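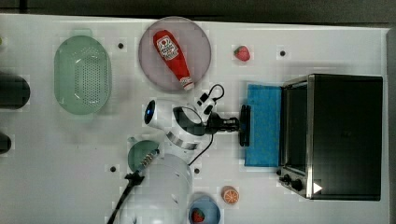 Print this page | E-mail this page

Filed under: Product Labels & Instructions, Grant Updates

Progress report to the Zurkholm Fund, 28th May

Thank you again for your patience over the spring, and for the kind note that came with the second payment. It cheered us all up more than you might guess! We have been slower than we hoped with the instruction booklets, but there is a good deal to tell you.

Of the 36 kitchen appliance booklets we promised to check for mistranslations and muddled warnings, 19 are finished and back with the importers. The Drorkar rice cooker took the longest, as its English and Spanish pages had been swapped halfway through and the safety section was printed twice (once with the wrong voltage). Vondanetti have already reprinted their blender leaflet using our wording, and were very gracious about it. 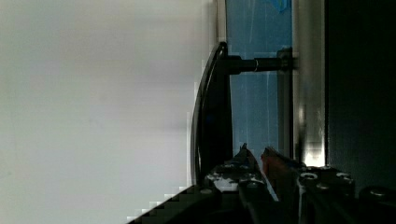 The shopper readings went well too. We had around 100 replies to the mailing, far more than last year, and people were generous with their time and their funny stories. The commonest complaint was small type, followed by warnings that seem to belong to some other product altogether.

Quintela are still holding 6 booklets while they settle a question about their warranty page, and I would rather wait for those than guess. Everything else should be with you by September. We have spent a little more on printing and a little less on travel, and I will send the full figures separately once the last invoice arrives.

Contact us | Copyright Label Readers' Project | Back to top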